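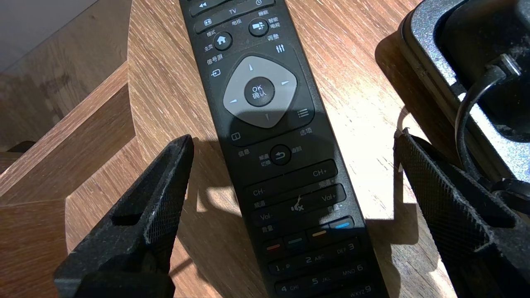 Feviditz Grasp Planner

Wrist camera grasp planning for two-finger grippers

If you have ever tried to get an arm to pick up the kind of thing that lives on a coffee table, you will know how much of the trouble comes in the last few inches. Feviditz is the piece of software we wrote for those last few inches. It takes the view from a small camera at the wrist, works out where the object is and which way it is turned, and hands your controller a path for the fingers to follow, refreshed as the arm comes down.

We put a lot of care into long, thin things - remote controls, pens, spatulas, hairbrushes - because they so often lie at an angle to everything else and they punish a sloppy approach. The planner finds the long axis first, then looks for a stretch along it where both fingertips have room to get down to the table. Dark, glossy plastic gets its own setting, called Shiny, which leans on the outline of the object and pays less attention to bright spots on the surface. Please do try it before you start moving your lamps!

You can also paint keep-off areas. Load a still from your camera, brush over the buttons or the screen or whatever you would like left alone, and the planner will prefer grips on the sides. The areas are saved with the object, so you only paint them once (and they turn with it, whichever way it is lying).

What you get

Feviditz planner and viewer, with floating licenses for 3 workstations
Starter library of 34 household objects, all of them editable
Jorkstead bridge, for arms already running our Jorkstead motion controller
Botha replay tool, which steps through a saved run and shows the plan next to the camera view
Updates and email help for 36 months

What you will need

A color camera at the wrist, 60 frames per second preferred, though slower ones work if you bring the approach speed down to match
A two-finger gripper with position feedback
A Linux computer with a recent graphics card

Setting up usually goes best if you do the camera calibration first and leave the finger model for after lunch. The finger editor lets you enter the shape of your tips, wedge or flat or something you printed yourself, and it is worth measuring them carefully, pads included.

Feviditz is sold on its own or as part of the Adness bench package. Write to our sales desk for a quote, and do tell us which arm and gripper you have so we can send the right bridge along with it.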